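Sidham library: changes to reservations and fees

2 March 2019

The reservation charge at Sidham and Drilham libraries is being dropped. Until now it has cost 100 pence to reserve a book held at the other branch, and 177 people told us in the autumn survey that this put them off asking. Requests made at the desk or by telephone will be free, including those already in the queue.

Books will move between the two branches twice a week. Most should be ready to collect within 9 days, though new novels with a waiting list will take longer. We will hold a book for you for two weeks after we let you know it is in.

The local history shelves at Drilham are not part of the change. These can be read in the building but not borrowed, and the older parish maps must be asked for in advance.
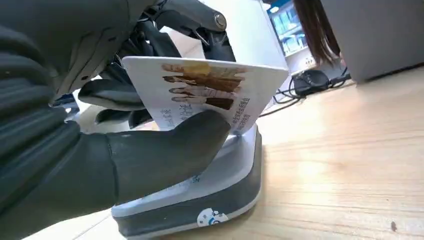
Library cards issued before 2000 will need to be renewed by the end of September. Bring the old card and something showing your address. Children's cards can be renewed by a parent or guardian, and there is no charge for either.

Large print and audio books have moved to the ground floor at Sidham, next to the Postma Room. The returns box is still by the side door.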